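Ticket 919: Vadberg extended cut plays the theatrical version
Opened by: Soo-ah Seol
Assigned to: Karim Nasr
Status: Open, waiting on studio

Soo-ah, 9:40 am
Hi Karim! So I rented the extended cut of Vadberg on Likex last night (yes, the one with the extra scenes everybody's been yelling about) and I'm pretty sure I got the regular one. The title card says Extended Cut, the thumbnail says Extended Cut, my receipt says Extended Cut, and then the movie runs 106 minutes, same as what I saw in the theater back in February. The lighthouse scene isn't there. Neither is the longer ending with the two sisters on the ferry, and that's the whole reason I paid again.

What I tried so far:
Signed out and back in on the TV app. Same thing.
Played it on my laptop in the browser. Same thing, 106 minutes.
Deleted the download on my tablet and grabbed it again. It took forever and it's still the short one.

Oh, and the subtitles are weird. At the spot where the lighthouse scene should be, I get a few lines of dialogue over the harbor shot that nobody on screen is saying. So I think the subtitle file is from the long version and the video isn't? Just guessing here.

Karim, 10:15 am
Thanks Soo-ah, that subtitle detail is super helpful. I pulled up the title page and I get the same thing on my test account. Can you tell me which audio you had on? I want to rule out the commentary version, we had a mixup with that one before.

Soo-ah, 10:32 am
English, 5.1. I switched to the French dub for a minute just to see, and the picture didn't change at all, but the French track drifts out of sync right after the harbor. By the end it's way off. No commentary that I could find, and I looked, I'd love to hear one!

Karim, 1:05 pm
OK, I talked to Houda Gaber in catalog. We have 2 video files for Vadberg and both of them are the theatrical cut. One is just labeled wrong. The subtitles and the French track came in with the extended delivery, so they match a picture we don't have. Houda wrote to Aníbal Nogueira at Groltimier, who handled the delivery, and asked him to send the right one. I put your refund through in the meantime, and I took the Extended Cut label off the page so no one else rents it by mistake.

Soo-ah, 1:20 pm
Refund showed up, thank you! Please don't close this though, I still want to see the thing. My friend Moataz Benjelloun rented it too and he got the short one in the browser, so I told him to write in and mention this ticket number. Is there any way to get a ping when the real file goes up? I don't want to keep checking the page every night (I will, but I don't want to). 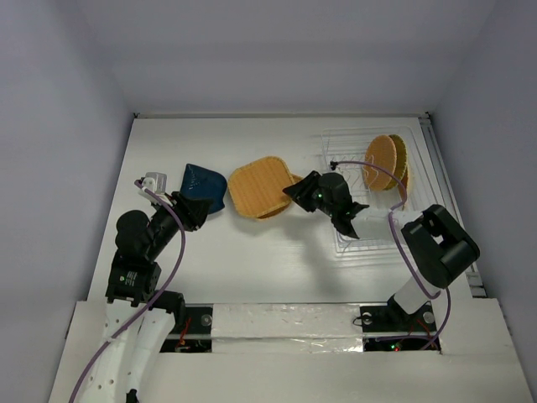
Also, can you ask if the new file will have the fixed French track, or is that a separate thing? My mom watches everything dubbed and I promised her the ferry ending.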